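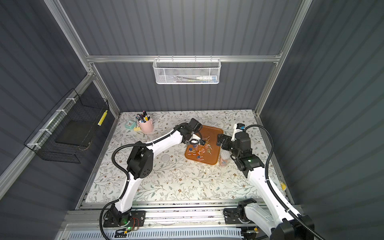

Standness, 2025-12-08

Projects > Tustach Desk Bays > Reports to Demetti
6 minute read
Last updated: 3 hours ago

Hello all at Demetti,

Second report on the desk bays, and a much cheerier one than the last! When I wrote in September we had a delivery of rails, a stack of grey wall panels and an awful lot of packaging in the corridor. We now have 14 bays standing, all of them in use, and I can finally talk about pens and baskets instead of bolts.

A quick reminder for anyone new to the file. Tustach is our drop-in study hall above the old bus depot in Standness, and your grant paid for the small walled desk spaces where people can settle down with a form, a workbook or a letter they've been putting off. The big shared tables were fine for chatting and hopeless for anything else. People spread out, lost things under other people's things and went home without their glasses.

The surfaces

The leafy cream covering has gone down really well. I know there was some doubt on your side (and mine, I'll admit) about putting little twigs and flowers inside what is otherwise all grey ribbed panel and silver rail, but it makes the bays feel like somewhere you'd choose to sit. We did try a plain white covering in one bay first. It showed every pen mark and it made the place look like a dentist's, so that came off again after a fortnight. The pattern is busier and hides a multitude of sins, though you do have to look twice for a dropped paper clip.

One grumble: the roll from Ruchti was narrower than the one we had as a sample, so the last few tabletops took longer to cover than I'd allowed for. They've been very decent and sent us an extra length. I've kept the spare on the shelf for repairs.

Baskets and what goes in them

Getting things up off the table was the whole idea, and the baskets have done most of the work. The white mesh one hangs from the back rail and is meant for small bits, tubes and anything with a cap. The black wire one goes on the left wall and takes flat things. We fixed it with cable ties, which I had planned to replace with proper brackets. They've held so well that I'd like to leave them alone and put the bracket money towards more pens – do tell me if you'd object.

The small white basket is slightly too good at its job. Things go into it and don't come out again. At the last clear-out I found a glue stick with no glue, two bus tickets and half a ruler. I now empty them all at the end of the month and put back only what people have been asking for.

I've had a couple of requests for a third basket on the right. I'm holding off for now. Give people three baskets and they'll fill three baskets, and I'd rather keep that side open for elbows.

Pens, clocks and sticky notes

The pink pen pots live at the back left, next to a little mint-green clock, with the yellow sticky notes in front. It took us four goes to land on that. Our first layout had the pot on the right, and it got knocked over constantly by people reaching for the table edge. Then we had the clock in the middle, where it made everyone anxious (one regular turned hers to the wall every time she sat down!). Over in the corner you can check it if you want to and forget it if you don't.

Markers are the thing we get through fastest. I budgeted for biros, and what people really want is colours. Blue and yellow are the favourites, for timetables and for marking up letters, and caps go missing at a rate I can't explain. We check the pots on a rota now, and any pen that won't write goes straight in the bin instead of back in the pot. It sounds obvious but we were terrible at it.

The sticky notes have turned into a message service. People leave them for whoever has the bay next – bus times, a tip about the wobbly chair, a joke. I've stopped peeling them off unless they're rude.

The lollipop tray

Right, the lollipops. I realise these weren't in the original bid. They came out of the sundries line and they've probably earned more goodwill than everything else put together. The tray is a see-through orange one with rounded corners, it sits towards the middle of the table, and the lollies go in it in a heap: blue, orange, yellow and pink. A clear plastic cup goes on the right of the tray. Our plan is lollies in the tray and sticks and wrappers in the cup, and most people follow it without being told.

We started with biscuits. Crumbs in everything, and ants by the second week. Lollipops don't crumble, they keep for ages and they're quiet. They also seem to keep people in their seats for an extra ten minutes, which is often just long enough to finish the page they were on. I don't have a chart for that, only what I see when I walk past.

I'm aware of the sugar question. We've had one parent raise it, quite fairly, and on family afternoons the trays now come off the tables before the little ones arrive. I've also asked around for a sugar-free sort that doesn't taste of washing-up liquid. Suggestions welcome.

How many people, and how often

Since September we've had 232 people sign in for a bay, and 113 of them have come back at least once. I'm really pleased with the second figure. The target we agreed was for 80 returners by Christmas. Mornings are busiest and the late slot is still quiet, so I'm going to try moving it earlier in the new year and see if that suits the college lot better.

Money

We're slightly under on fittings, over on pens and a bit over on sundries (see above, lollipops). Overall we're inside the budget. The spreadsheet is in the shared folder with the receipts scanned in order, apart from one from the hardware shop that went through the wash in my jeans. I've asked them for a copy.

What's next

I want to get a proper tidy-up card into each bay with the layout drawn on it, so that anyone can put the table back the way they found it. At present it's all in my head and I do have to take a holiday sometime. I'd also like to recover the two tabletops nearest the radiator, where the edges have begun to lift. And we need more markers, obviously.

There are two things I need from you: a yes or no on swapping the bracket money over to pens, and a date for your visit. Come in the morning if you can, and I'll save you a bay and an orange lolly.

All the best,
Wiroj Mahawong
Tustach, Standness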